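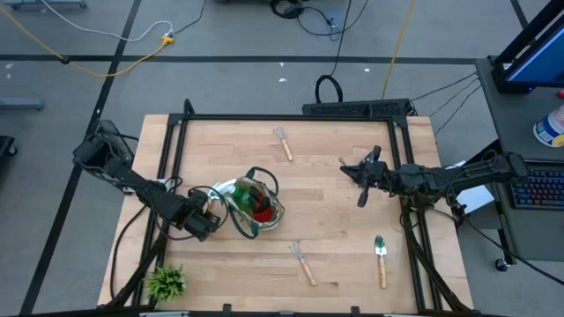
Robot packing at Wornley: questions from the staff

These questions were collected in the canteen box and in the two shift meetings in March. Shabnam Malik (production) and Rocío Daza (automation) have answered them together. Where we do not have an answer yet, we say so. The page will be changed when there is news.

What work will the robots do?

They will pack the garden tool bags. A set consists of a fabric bag and the hand tools which belong inside. Today one person holds the bag open, puts in the tools, checks the card and passes the set to labelling. The robots will take over the placing of tools in the bag. Checking and labelling stay with people.

Which products are included?

At first only the garden sets that we pack for Pillby. The kitchen sets and the seed boxes are not included, and there is no plan for them in this year's budget. If this changes, the team leaders will be told before the equipment is ordered.

Why the garden sets and not something easier?

We were asked this many times, and it is a fair question. The carton line would be easier for a machine, because a carton keeps its shape. But the carton line is quick already and few people complain about it. The bag bench is where we have the most reports of sore wrists, and it is the job that most people ask to be rotated away from.
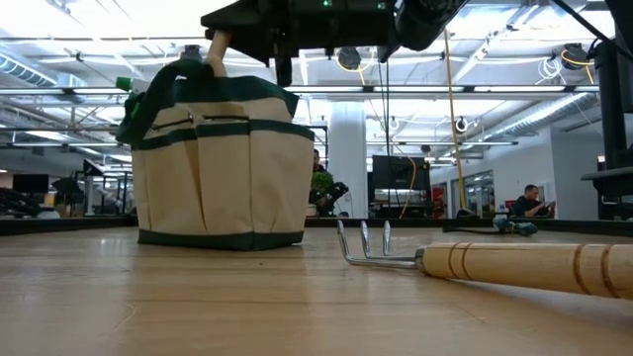
Canvas tool bag under the gripper, with a hand cultivator lying next to it on the table.

How does a robot learn to pack a bag?

A person guides the arms through the task, and the movements are recorded together with the camera pictures. This is repeated many times with the tools lying in different places. The program learns from these recordings. For this reason the packers' knowledge is needed. Engineers did the first recordings alone, and they put the tools in with the metal part up, which no packer here would do. The recordings were made again after two colleagues from the bag bench had shown the correct way.

How good are they at the moment?

Slower than a person, and not so reliable. In the trial up to now the arms made 2,354 attempts to place one tool in a bag. In 683 of them a person had to help. The most frequent difficulty is the fabric: when the rim of the bag folds inwards, the tool catches on it. Long handles are the second difficulty.

We will not move the equipment to the packing hall with these results. Rocío's team must first reach a level which is agreed with the shift leaders, and this level will be written on this page.

Will anybody lose their job?

No permanent position will be removed because of this project until the end of the next season. This is in writing and you can ask Shabnam for a copy. We cannot promise what happens after that time, and we prefer to say this openly.

What will probably change is the number of temporary workers in spring. In the last season the bag bench packed 667 sets on its busiest day, and we needed extra people from the agency to do it. We expect to need fewer of them. Several of you wrote that you have family members who come to us through the agency. We have read these comments and we will speak with the agency early, so that people can plan.

What happens to my job if I work at the bag bench now?

There will be two new duties. The first is to look after the station: filling up the tools, taking away the finished bags, and helping when the arms stop. The second is quality checking, which today is done only when there is time for it. Both are paid at the grade of the present packing job or one grade higher. The grading is not finished. Ansari, who advise us on pay grades, will send their proposal, and it will be discussed in the shift meetings.

Can I refuse to work with the robots?

Yes, for the first season. You can ask for a move to cartons or to labelling, and you keep your hours and your pay. Please tell your team leader before the rota is made.

Do I need to know something about computers?

No. The training takes two mornings and it is in working time. You will learn to start and stop the station, to read the messages on the monitor, and to put a bag back in position safely. The messages are in English only at present. We have asked for Polish and Portuguese also.

Is it safe to stand near the arms?

Stay outside the marked area when the arms are moving. Press stop before you reach over the table, even if the arms seem to be at rest. They can be waiting for the next command. Long hair must be tied back, and loose sleeves and lanyards are not permitted at the station.

Will the cameras film me?

The cameras look at the table and the bag. In some positions they also see a part of the room, and a person who sits or walks behind the table can be in the picture. The recordings are used for the training of the robots. They will not be used to measure your speed or your breaks, and team leaders have no access to them. Treltance, who keep the recordings for us, must delete them when the contract ends.

Will the speed of the robot become the target for us?

No. There were 496 answers to the staff survey over all sites, and this worry was named more often than any other one. The targets for hand packing stay as they are. If somebody gives you a target which is based on the robot station, please tell Shabnam.

Can I see it working before I decide?

Yes. There is a visit between 2 and 3 in the afternoon every week, with room for six people. The list hangs beside the clocking machine. The night shift asked for an earlier time and we are looking for one.

My question is not answered. What can I do?

Put it in the box, with or without your name, or speak to Rocío when she is in the canteen. Questions about your own contract should go to Shabnam directly, as we cannot answer them on this page.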